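Fruit share: January notes

The Sukcombe fruit share has now run for a full winter quarter, and the figures are in. Between October and the first week of January we passed on 1,721 bags, of which 964 went to homes in the village and the rest to Skistport and the farms along the Fleury road. Windfalls made up most of the early bags. Since Christmas we have relied on stored apples and what the wholesaler lets us have at the end of the morning. 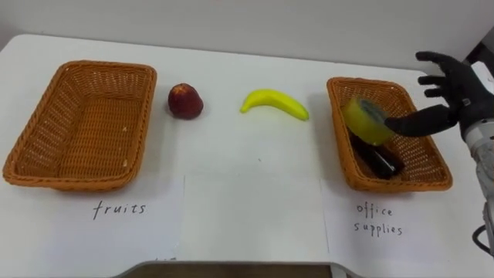

Stored apples need checking every week at this time of year. One soft one will spoil the rest of a tray, so please go through yours before you bring them in and leave out anything bruised. We would also like people to stop using carrier bags for this. Fruit sweats in plastic and marks easily when it is tipped out. A wide, shallow basket like the woven one on the left, with nothing in it yet, is much better, as the fruit can be laid out flat and looked over without digging. If you have one at home that you no longer use, we can take it.

Collection points are the same as before, apart from the one at Cletis, where the shop is closed for building work until the end of the month. Anyone who normally goes there should use the chapel porch in Skistport. The porch is open from nine until noon. Please do not leave fruit there overnight, as we lost two trays to mice before the new year.
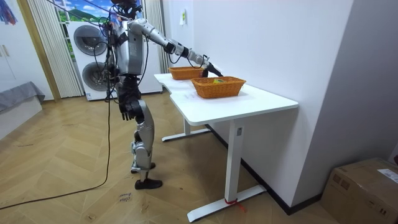
Money is a little tighter than last winter. Fuel for the van came to £115 in December, and new tyres will cost £200 when they are fitted. We can pay for both out of what we hold, but there will not be much left over for young trees in the spring. Albane Masson is taking names for the pruning mornings at the old orchard. Bring your own gloves and loppers. The ladders are kept on site.

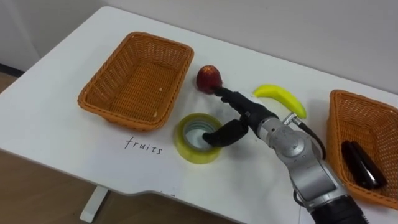

Empty wicker basket on the table.

The next list of drop-off times will go out with the February newsletter. Changes to your order should reach Albane by 1/27/21.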